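I'd been pestering Lindiwe Baloyi for a chat since October, when she moved back to Prondton after 16 years inland. She finally said yes, on the condition that we talk while walking the harbor wall, so half my notes are smudged with spray!

"People think it's a ferry town," she told me, "and it is, but only twice a day. The rest of the time it's ours." She takes the early boat across to Dlamini for work (80 minutes door to door, and she swears she's never once had to stand) and comes home on the late one with everybody else who can't afford the rents over there.

I asked what she'd missed most. The fish soup, she said, and the hill. I walked up that hill once with my suitcase and I didn't miss it one bit, but Lindiwe goes up most evenings just to look at the lighthouse. "My brother-in-law Ruan says it's crooked. It's been crooked since I was six." 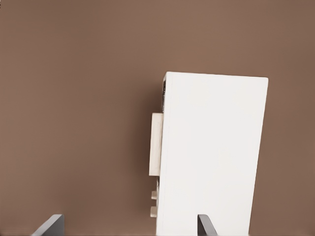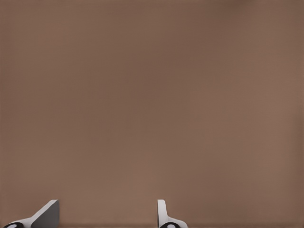 So where should a visitor stay, up on the hill or down by the water?

"Down by the water, if you've got bags. The streets behind the fish market are quiet at night and you can roll out of bed and onto the boat."

She's less keen on the new cafes along the front, although she admitted to liking the cardamom buns at Wudetti, and we did stop for two of them (each, I'm afraid). Then the wind picked up and she started talking about winters, when the boats get canceled and the whole commuter crowd ends up in the terminal playing cards. "I've made more friends in that waiting room than I ever did at school," she said, and went off to buy her ticket for the morning.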